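Patellar luxation in dogs

Patellar luxation is a disorder of the canine knee (stifle) in which the kneecap slips out of the groove at the lower end of the thigh bone. It is among the most common orthopedic findings in small and toy breeds and is also seen, less often, in medium and large dogs. The kneecap may move toward the inside of the leg (medial luxation) or toward the outside (lateral luxation). Medial luxation is the more frequent form in dogs of all sizes. Both knees are affected in many cases.

The condition ranges from an incidental finding with no outward signs to a severe deformity that prevents normal use of the limb. Treatment depends on the grade, the age of the dog and the degree of lameness.

Anatomy

The patella is a small bone embedded in the tendon of the quadriceps muscle. It glides in the trochlear groove, a channel with a raised ridge on each side. Below the patella, the tendon continues as the patellar ligament and attaches to the tibial tuberosity, a bony point at the front of the shin. When these parts lie in a straight line, contraction of the quadriceps extends the knee and the patella stays in its groove.

If the line is bent at any point, the pull of the muscle acts partly sideways. Over time the patella rides against one ridge and may pass over it. In growing dogs the groove needs the pressure of the patella to deepen in the normal way, so that early luxation tends to leave a shallow or flat groove - and a shallow groove in turn makes luxation easier.

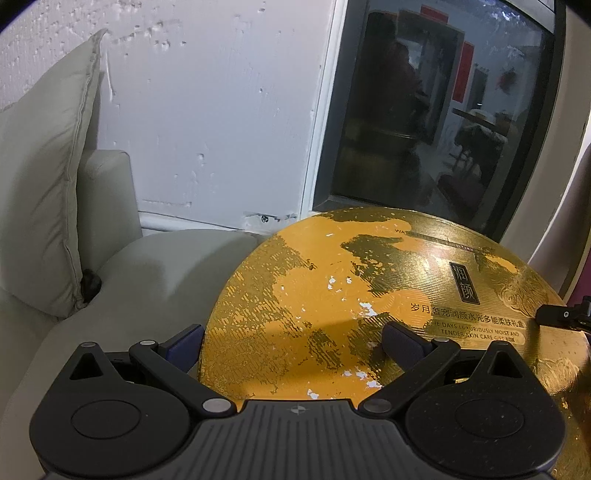 Causes

Most cases are developmental. The dog is usually born with a normal-looking knee, and the changes in alignment appear during growth. Features often found together include inward or outward bowing of the lower femur, rotation of the tibia, an off-center tibial tuberosity and a shallow trochlear groove. The order in which these arise has not been settled, and the primary fault may differ between breeds.

An inherited component is widely accepted. The pattern fits the action of several genes and not a single dominant or recessive one, which makes the condition hard to remove from a breeding line. Breeds often listed as being at raised risk include the Pomeranian, Chihuahua, Yorkshire Terrier, Miniature Poodle, Boston Terrier and Cavalier King Charles Spaniel. Flat-Coated Retrievers and some other larger breeds are also represented.

A smaller number of cases follow injury. A blow to the side of the knee can tear the joint capsule and the soft tissue that holds the patella in place. Traumatic luxation is usually confined to one leg and can occur in any breed.

Signs

The classic sign is a skipping gait. The dog carries one hind leg for a few strides, then puts it down and continues as before. Owners sometimes see the dog kick the leg out behind it, after which the patella returns to the groove. Pain is variable. Dogs with low grades may show none between episodes, while dogs with worn cartilage on the underside of the patella may resent handling of the knee.

In severe cases the patella is permanently out of place. The dog stands with bent knees and a bow-legged posture, and may shift weight onto the front legs. Young dogs with both knees affected may move with a crouched, hopping gait and may be slow to climb stairs.

Sudden worsening in a dog with a long-standing, mild luxation can indicate rupture of the cranial cruciate ligament, to which such knees may be prone.

Grading

The four-grade system in general use is based on the position of the patella and how it responds to hand pressure.

Grade 1: The patella lies in the groove. It can be pushed out by hand but returns when released. Lameness is absent or rare.

Grade 2: The patella lies in the groove most of the time but slips out when the knee is bent or pushed, and may stay out until the knee is straightened or the patella is replaced by hand.

Grade 3: The patella is out of the groove most of the time. It can be replaced by hand but slips out again. Rotation of the tibia is usually present.

Grade 4: The patella is always out and cannot be replaced by hand. The groove is often absent and the bones may be markedly deformed.
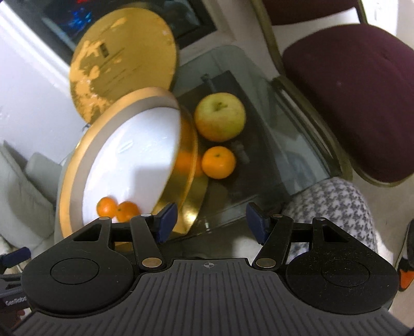
Diagnosis

Diagnosis rests on physical examination. The dog is first watched at a walk and a trot. The examiner then feels the knee with the dog standing and again with it lying on its side, extending the joint while turning the foot inward and outward. Tense muscles can hide a low-grade luxation, and an examination under sedation may give a higher grade than one made in an alert dog.

X-rays are not needed to establish that the patella luxates, but they are used to measure the angles of the femur and tibia and to look for arthritis. Computed tomography gives more reliable angles where a corrective bone cut is planned. The hips are usually included in the study, as hip disease can produce a similar gait.

Conditions to be ruled out include cruciate ligament disease, hip dysplasia, Legg-Calvé-Perthes disease of the femoral head and nerve disorders of the lower back.

Conservative management

Grade 1 luxation, and grade 2 luxation with infrequent signs, are commonly managed without surgery. Measures include control of body weight, steady leash exercise, muscle strengthening and short courses of anti-inflammatory drugs prescribed by a veterinarian. Underwater treadmill work is offered at some centers. None of these changes the alignment of the bones. Re-examination at intervals is advised in young dogs, in which the grade may rise before growth is complete.

External braces are sold for the condition, among them the Brendico knee support. Fit is difficult in small dogs with short thighs, and the evidence that a brace holds the patella in its groove during movement is limited. Skin sores may form under the straps if the brace is left on for long periods.
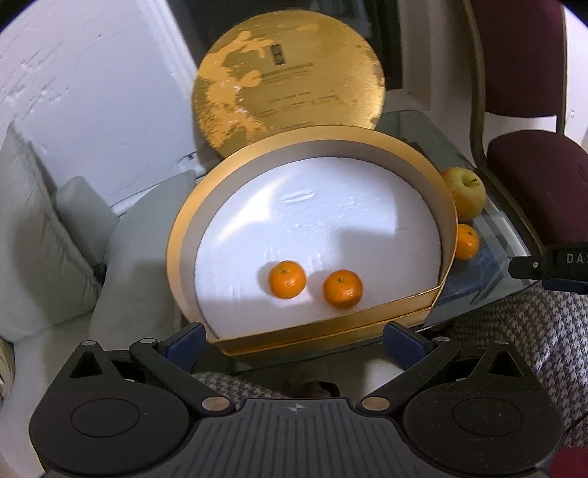

Rhodri James has argued that braces are best kept for dogs that cannot undergo anesthesia, and that the months spent trying them in a growing puppy "are months in which the groove could have been put right." Other writers take a milder position and accept a brace as a short-term measure while surgery is arranged.

Surgery

Surgery is generally advised for dogs with regular lameness and for young dogs with grade 3 or grade 4 luxation. Several procedures are usually combined in one operation.

Trochleoplasty deepens the groove. In wedge and block methods, a piece of bone with its cartilage is lifted out, more bone is removed from the bed beneath, and the piece is set back at a lower level. This preserves the joint surface. Older methods that scraped the groove directly have been largely given up in adult dogs.

Tibial tuberosity transposition moves the attachment of the patellar ligament sideways so that it lines up with the groove. The cut piece is fixed with pins, and in larger dogs a tension wire is often added.

Soft tissue procedures tighten the joint capsule on the stretched side and release it on the tight side. Used alone, they have a high rate of failure where the bones are out of line.

Corrective osteotomy, in which the femur or tibia is cut and straightened, is reserved for marked deformity. The bone is then held with a plate and screws.

After surgery the dog is confined to a crate or small room, with short leash walks only, until the bone has healed. Follow-up X-rays are taken to confirm healing before free exercise is allowed. Complications include return of the luxation, movement or breakage of pins, fracture of the tuberosity, infection and fluid swelling under the skin. The outlook is good for most dogs with grades 1 to 3 and more guarded for grade 4.

Screening and breeding

Because the condition is partly inherited, many breed clubs ask for a knee examination before mating. Affected dogs are commonly withheld from breeding, although policies on grade 1 differ.

The Tristbridge knee scheme, begun in 2000, is a local program of this type. Dogs are examined awake by a veterinarian from the Wynne clinic, and results are entered in the Sovach register under the name of the dog and both parents. The first report covered 56 dogs. A later report, issued in June, covered 100 and added a separate entry for dogs examined a second time after the end of growth. Results for both knees are recorded, with the worse of the two taken as the grade of the dog. Entry is voluntary, and the figures may therefore understate how common the condition is in the area. 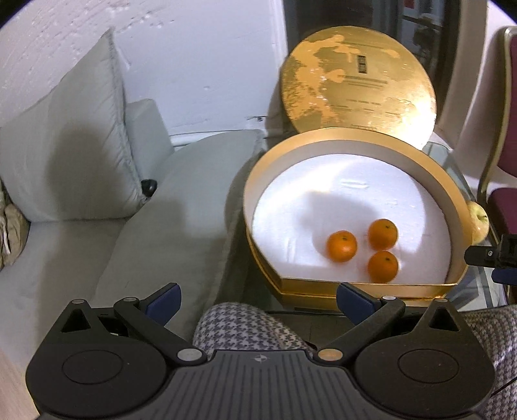 According to Prys Pugh, the main weakness of such schemes lies in the single early examination: a dog passed as clear in its first year may be bred from for the rest of its life, though its knees "were only ever felt once." Supporters of the present rules reply that a compulsory second visit would reduce the number of owners willing to take part.

Agreement between examiners is a further problem. The line between grade 1 and a normal loose knee is not sharp, and two veterinarians may grade the same dog differently on the same day. Written protocols that fix the position of the dog and the direction of pressure are meant to reduce this variation.

See also: Canine hip dysplasia; Cranial cruciate ligament rupture; Stifle joint; Trochleoplasty

Last revised Mon 28 March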